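Raren arm - pre-power and running checks
Muvden shared workshop, bench by the roller door
Checked by: Remedios Espiritu
With: Tae-yang Gil (on the stop button)
Date: 2nd December
Build stage: second rebuild, new wrist, old base

Key: OK / OK with comment / FIX before next run / N/A

1. BASE AND BENCH

1.1 Base plate bolted through the bench, all bolts tight: OK
Comment: Went round them with the torque wrench. Lovely and solid now. The clamps we used in June were never going to hold this thing at full reach and I'm so pleased we drilled the bench in the end.

1.2 Floor tape marks full reach plus a margin: OK with comment
Comment: Tape is lifting by the bin. Please press it down when you pass, or redo that corner.

1.3 Nothing stored inside the tape: FIX before next run
Comment: Jawad's offcuts box was in there again. Moved for this run, but it needs a proper home.

2. POWER

2.1 Mains lead free of cuts, plug fuse correct: OK

2.2 Supply output measured with joints disconnected: OK
Comment: Steady on the meter. Kumaresan's new terminal block is a joy, everything labelled at both ends and no bare strands.

2.3 Earth continuity, base plate to plug pin: OK

2.4 Supply cover fitted: OK with comment
Comment: Fitted, but with two screws where there should be four. The other holes need re-tapping.

3. EMERGENCY STOP

3.1 Button reachable from outside the tape: OK

3.2 Button cuts motor power with arm still: OK

3.3 Button cuts motor power with arm moving slowly: OK with comment
Comment: Tested 3 times, once from each side and once with the arm reaching forward. The shoulder sags a little when power goes, so keep hands out from underneath even after you've pressed it. I'd love to see a brake on that joint.

3.4 Arm stays off when button is released, until reset: OK
Comment: This one failed last time! Fatemeh rewired the relay so it latches and it now does exactly what it should. Brilliant work.

4. WRIST AND GRIPPER

4.1 Wrist bolts tight, thread lock applied: OK

4.2 Cables have slack at both ends of wrist travel: OK with comment
Comment: Fine one way, snug the other. Software limit set to 38 degrees on that side until we fit the longer loom.

4.3 Gripper force on lowest setting for first run: OK
Comment: Tried it on a rolled-up cloth before anything else. Fingers open fully when commanded and don't twitch at start-up.

4.4 Wrist camera live on the laptop before motors are enabled: OK with comment
Comment: The feed comes up by itself on boot now, which saves so much faffing. Check the lens cover and the focus ring as part of this step, and wave a hand in front to make sure you have a live picture.

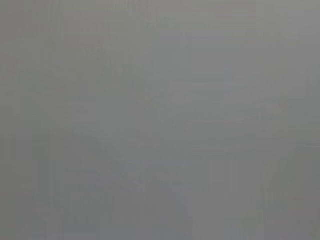 Whatever the camera shows, the person on the button watches the arm itself. Tae-yang and I tried swapping halfway through and it's surprising how quickly your eyes drift to the laptop, so agree out loud who is on which job before you enable anything.

4.5 Camera bracket clear of gripper through full travel: OK with comment
Comment: Clear, though with less of a gap than I'd like. Stusell bracket is on the shelf and sits further back. Worth fitting at the next session.

5. FIRST MOVES

5.1 Speed limit on slowest setting: OK

5.2 Each joint moved alone, both directions: OK with comment
Comment: Elbow has a faint tick near the top of its travel. No heat, no play that I can feel. Kumaresan, could you have a listen?

5.3 All joints together, empty gripper: OK
Comment: Ran the Lodhi test path for almost an hour with breaks. So smooth compared with the old wrist!

5.4 Joint housings checked by hand afterwards, power off: OK
Comment: Shoulder warmest, still comfortable to touch.

6. SHUTDOWN

6.1 Arm parked on its rest before power off: OK
6.2 Plug out, key back on the hook: OK
6.3 Log book filled in: OK

TO DO BEFORE THE NEXT RUN
Offcuts box out of the taped area for good (Jawad)
Re-tap the cover holes and fit the missing screws (Remedios)
Listen to the elbow (Kumaresan)
Longer wrist loom, then review the limit in 4.2 (Fatemeh)

Cleared for slow running with two people present. Not cleared for full speed.

Signed: R. Espiritu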